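Keeping a bedroom fresh when the flat is small
By Irén Vincze

Our flat in Sarside has one bedroom, and the window looks to the north. When I moved in I knew nothing about how to care for bedding in such a room. My mother had a garden and a long line, and she hung everything in the wind. I have a folding rack and a radiator. So I had to learn again, and these are the things I now do. They are mostly small things, and I do not keep to all of them every week.

Let the bed breathe in the morning

Do not make the bed as soon as you get up. We give off a good deal of moisture in the night, and if you pull the duvet up at once it stays inside. Fold the duvet down to the foot of the bed, open the window and go to have your breakfast. Half an hour is enough in summer. In winter I open the window wide for a short time, then close it and leave the bed open a little longer.

If you have a bedspread, keep it on the chair until you leave for work. My neighbour Thư Đinh never makes her bed before noon, and her mattress is older than mine and smells better.

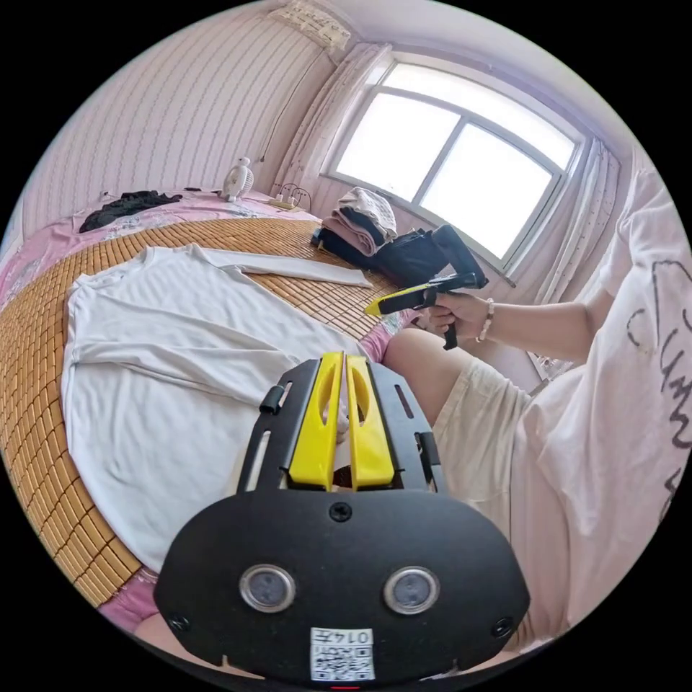 Washing the sheets

I wash cotton sheets at 40 degrees most weeks, and at 60 when somebody has been ill. Pillowcases I change twice as often as the sheets. Turn the duvet cover inside out and close the buttons before you put it in the machine, otherwise all the socks will go to live in it.

Use less powder than the packet tells you. For a long time I used the full cup and my towels were like cardboard. Now I use half, and for towels I put a small glass of white vinegar in the softener drawer. The smell of vinegar goes away when they dry. Do not mix vinegar with bleach, not even in the same wash.

For a yellow mark on a pillowcase, rub it with plain soap and a little cold water, leave it for an hour and then wash it as usual. Hot water at the beginning can fix the mark in the cloth.

Drying indoors

This was the hardest part for me. The sheet must hang over two bars of the rack with a space between, so the air can go through. If it lies double on one bar, the fold is still damp the next day and you have the sour smell. Put the rack near an open door and turn the sheet once. I also spin a second time at 500 turns, which takes out more water than you expect and does not crease the cotton much.

Do not dry in the bedroom if you can avoid it. Ours goes in the hall - it is ugly, but the walls of the bedroom have had no black spots from the time I moved the rack out.

The mattress

Turn it from head to foot in spring and in autumn. Some mattresses have a top side and must not be turned over, so read the label first. When the mattress is bare, go over it slowly with the vacuum cleaner, also along the seams. For smell, shake some bicarbonate of soda through a tea strainer, leave it for the afternoon and vacuum it off. A packet of 80 grams does a single bed for me.

Dougal MacRitchie, who sold me my bed frame, told me also to tighten the bolts when I turn the mattress. I did not believe him until mine began to creak in July.

Pillows

Feather pillows can be washed if the cover is whole. Put two in together so the drum is balanced. They need a very long drying, and you must beat them with your hands every few hours to break the lumps. If you fold a pillow in half and it does not open again by itself, it is finished, and no washing will help it.

Under the bed

Winter blankets go under our bed in cotton bags. I used plastic bags before and the wool came out with a stale smell. Everything must be fully dry when it goes in. A piece of soap still in its paper is nice between the blankets, and it is cheaper than the little sachets from the shop.

Leave some room at the wall side so that the air can move, and pull all of it out now and then to clean the floor.
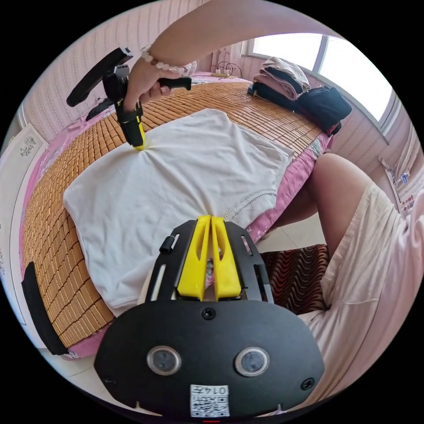
How often should a duvet itself be washed?

Once or twice a year is enough if you always use a cover. Look at the label, and check that your machine is large enough - the duvet should fill the drum loosely, with space above it for your hand. Mine is too big for our machine, so I take it to the launderette and sit there with a book until it is dry to the middle.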